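Review: Ramura boot dryer, two winters of use

I bought the Ramura in June, when the shop in Beseck had it for 39 euros because it was the wrong season. My wife laughed at me for buying a boot dryer in summer. I live on the edge of Beseck and walk to work across the fields, so from the first autumn rain my boots are never completely dry, and I had enough of putting newspaper inside them every evening.

First, what you receive in the box. There is the base with the motor and the heater, two upright tubes, two short extensions for high boots, and a small paper with instructions in 5 languages. The English part is correct but very short. The tubes go in with a quarter turn. Mine were stiff in the first week and now they are easy.

The machine blows air through the tubes into the boots. There is a switch for warm air or air without heat, and a timer knob which you turn with your fingers. No application, no display, no light except a little orange one. I like this. My previous dryer was a Stulard with a touch panel, and the panel stopped to react after one winter, while the fan inside was still good.

I tested it with three kinds of shoes. Leather walking boots, wet from grass up to the ankle, need one full evening with warm air, and in the morning they are dry also in the toe. Rubber boots with a textile lining need longer, and I must turn them once. Running shoes are ready before I have finished dinner and the washing up. For these I use only the air without heat, because the glue in cheap shoes does not like to be warm.

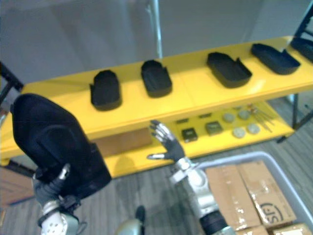 Can you leave the insoles inside the boot when you use it?

It is better to take them out. With the insole inside, the air passes over it and the part below stays damp, and after some days you will smell it. I put mine standing against the side of the base, where a little warm air escapes, and they dry at the same time as the boots.

The noise is my first complaint. On warm air the Ramura sounds like a kitchen fan on the low position, and there is also a small rattle which comes and goes. I wrote to the seller about the rattle and a Mrs. Rianne Van der Linden answered me politely the next day. She told me to take off the four rubber feet, clean the place under them and press them back. It helped for a month. Now it rattles again, less than before, and I keep the machine in the hall with the kitchen door closed.

The second complaint is the cable. It is too short for my hall, and I do not like to use an extension cable next to wet shoes. Please measure the distance to your socket before you buy.
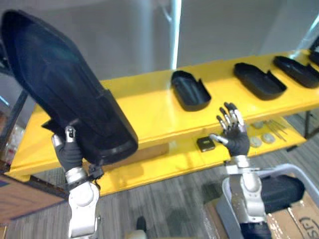

The drip tray is sold separately, and I think you should buy it together with the dryer. Without it the water from the soles runs under the base and leaves a brown line on the floor, and on my wooden floor this line did not go away with normal soap. When you choose a tray, look at the edge first. You want a raised rim, as on the black part in the photo, so that the mud and water stay where they fall until you have time to wash it. The original Ramura tray has a rim only on three sides, and I do not understand who decided this. I use instead a tray from Shao which is longer, and my neighbor Brunello Melis, who has the same dryer and bigger feet, bought the same one after he saw mine.

About electricity I cannot give exact numbers. I did not see a difference on the bill, but I use it perhaps four evenings in a week and only in the cold months. The timer turns everything off, so I go to bed without thinking about it.

Cleaning is simple. There is a grid on the back which collects dust and dog hair, and I clean it with an old toothbrush. If you forget the grid, the air becomes weak and the boots need the whole night. It happened to me last winter, and I already believed that the motor was finished.

What I would change: a longer cable, a rim on all sides of the tray, and a mark on the timer that I can read in a dark hall. What I would keep: the knob, the stiff tubes which do not fall over with a heavy boot, and the price, at least the summer one. At the full winter price I would think longer and maybe look at the wall models too.

I give 4 stars. One star is missing for the rattle and the cable together.

Updated 12 Nov 2025: the left tube has now a thin crack near the bottom. It still holds the boot and the air comes out as before. I have asked for the price of a new tube and I will write it here when I get the answer.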